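Skiklow Two-Tier Tabletop Bookshelf
Product information for schools, libraries and reading rooms

The Skiklow is a compact bookshelf for tables, counters and low cabinets. It is supplied by Plotell to public libraries, primary schools and waiting areas where floor space is limited and a small selection of titles must remain within easy reach of readers.

Construction

The unit consists of two side panels and a middle board, which together provide an upper and a lower tier. All parts are made of solid wood and finished in a water-based paint. Edges are rounded and sanded before painting. The shelf is delivered flat and is assembled with the 8 screws and the hex key enclosed in the carton. No drilling is required.

Each tier is rated for a load of 5 kg. Larger volumes may be laid flat on the upper tier, while the lower tier is suited to books displayed upright with the cover facing the reader.

Finishes

The Skiklow is available in light green, white and natural wood. Side panels may be ordered plain or perforated, in any combination. Institutions that wish to match existing Cuevas reading tables should request a paint sample before placing an order, as shades vary slightly between batches. 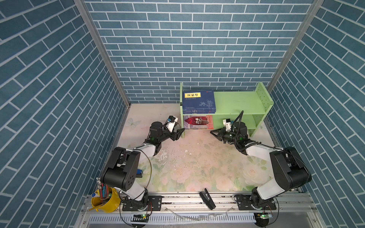 Placement and care

Place the shelf on a level surface, against a wall where possible. It should not be used outdoors or near a radiator. Clean with a soft, slightly damp cloth and dry at once. Solvents and abrasive pads will damage the finish and void the warranty. Screws should be checked and tightened at the start of each school year.

Ordering

The unit price is $49, excluding delivery. Orders of 100 units or more are handled under a separate agreement and should be addressed to Rocío Hinojosa, Institutional Sales. Orders for the coming term must be received by 20th August to be delivered in September.

Replacement screws and middle boards are kept in stock at the Zistau warehouse. Requests for parts should state the finish and the batch number printed on the assembly sheet.

Returns

Unassembled units may be returned in their original carton. Assembled units are accepted only in the case of a manufacturing defect. Questions concerning returns and warranty claims should be directed to Higinio Valdovinos, Customer Service.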